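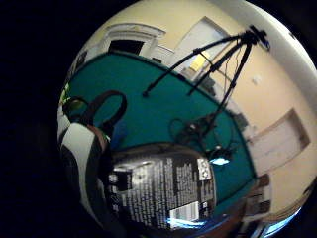
Druvska 717 Folding Work Table: Review After Two Seasons
28 November 2021

The Druvska 717 is a folding utility table with a steel underframe and a one-piece molded top. It is sold for sewing, cutting, packing and general bench work. I bought one in May of last year at full price from the Clikville outlet store, and it has been set up most days since then. Most of the work done on it is fabric cutting, with some framing and a little light assembly.

Frame and legs

The legs are square tube with welded cross members. Each pair swings out from the underside and locks with a sliding collar. The collars are a tight fit when new and have to be pushed fully home by hand; gravity alone will not seat them. After a few months they loosened to a normal sliding fit and have stayed there.

Side to side, the table is stiff. End to end there is a small amount of sway, noticeable with a hand saw and not noticeable with a rotary cutter or a sewing machine at moderate speed. At full speed on a heavy machine the sway builds up and the far end of the top begins to hum. Moving the machine over one leg pair removes most of this. The optional stretcher bar would probably remove the rest, but I have not tried it.

Leveling feet are threaded, with a rubber cap. Adjustment range is adequate for a basement floor with a drain slope. Two of the caps split in the first winter. Replacements were free, but shipping was not.

Top

The top is dead flat along its length and has a slight crown across its width. A steel rule laid crosswise will rock if pressed at one end. For cutting this makes no difference with a mat in place. For gluing up picture frames it does, and I use a separate flat board for that job.

The surface finish is a fine matte texture. It takes pencil marks easily and gives them up with a damp cloth. Ballpoint ink needs alcohol. Spray adhesive overspray comes off with citrus cleaner if it is caught the same day; left longer, it holds dust and goes gray. An iron should not be used on the bare top. The manual says so on page 9, and a test on the underside left a shallow dent with a shiny rim.

Edges are rounded over. This is comfortable against the forearms but gives clamps less to hold. Bar clamps with deep pads are fine. Small spring clamps creep outward and let go. A straight-edged top is listed as a separate part, though it was out of stock each time I checked.

Height

Working height is adjustable through a row of holes in each leg, with spring buttons. The lowest position suits sitting. The highest is comfortable for a person of average height to cut standing up, and a tall person will still want risers. Changing height alone takes patience. Both legs at one end have to be released together, and the buttons do not always come up through the holes on the first try. File the burrs off the holes before first use. Mine were sharp enough to cut a fingertip and also kept the buttons from springing out fully.

Folding and storage

Folded, the table stands on its long edge and is stable against a wall. A webbing strap holds the legs in. The strap buckle is the weakest part of the whole product; it slips under load, and I replaced it with a cam buckle from a hardware store. The carrying handle is offset from the balance point, so one end drags on stairs.

Load

Rated load is 100 pounds, evenly spread. I have not tested the rating to failure. A heavy sewing machine, a full bolt of canvas and a toolbox together produced a slight sag at midspan that recovered when they were removed.

Compared with the Prorkevent bench

I used the Prorkevent folding bench for several years before this one. The Prorkevent has a better top, with square edges and no crown, and worse legs. Its hinge rivets worked loose repeatedly. It is also heavier, and its height is fixed. For woodworking I would still choose the Prorkevent and replace the rivets with bolts. For cloth and paper the Druvska is easier to live with.

Parts and service

Spares are handled by Nechyporuk, the importer. Emails were answered within about 2 days. The parts diagram is accurate, but the collar and the button kit carry swapped part numbers in the printed manual. Use the online version when ordering.

Rating: recommended for cutting and sewing, with the strap buckle replaced. Not recommended for planing, heavy clamping or any work that needs a true flat reference surface.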